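Preparing Donated Household Goods for Collection
Memport Community Reuse Service

Items such as cushions, cookware and lids are accepted at both depots. Donors are asked to complete the steps below before booking. 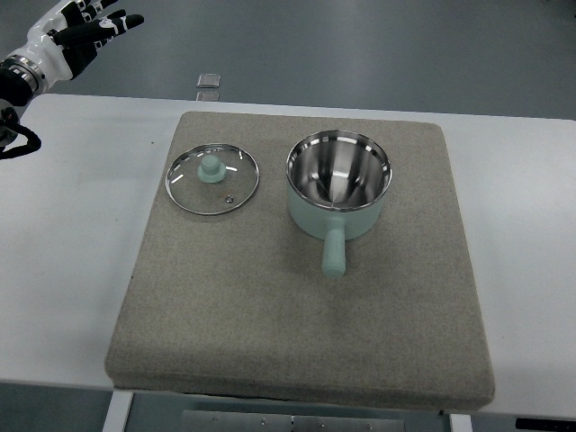
Step 1: Check each item
Cushion covers should be laundered and fully dry. Glass lids with chips, cracks or loose knobs cannot be accepted - please wrap these in newspaper and place them in your household rubbish bin.

Step 2: Pack by type
Keep soft furnishings separate from kitchenware. Cartons must not be stacked more than 2 high. Write "FRAGILE" on any carton containing glass.

Step 3: Book a collection
Complete the online form and select a zone. Residents of Tikis should choose Zone 135. A confirmation will be sent by email.

Step 4: On the day
Leave cartons inside the front gate by 7 am, clear of the footpath and driveway.

Enquiries regarding bulk donations should be directed to Lachlan Tautahi, Collections Coordinator.

Page last reviewed 19/10/2026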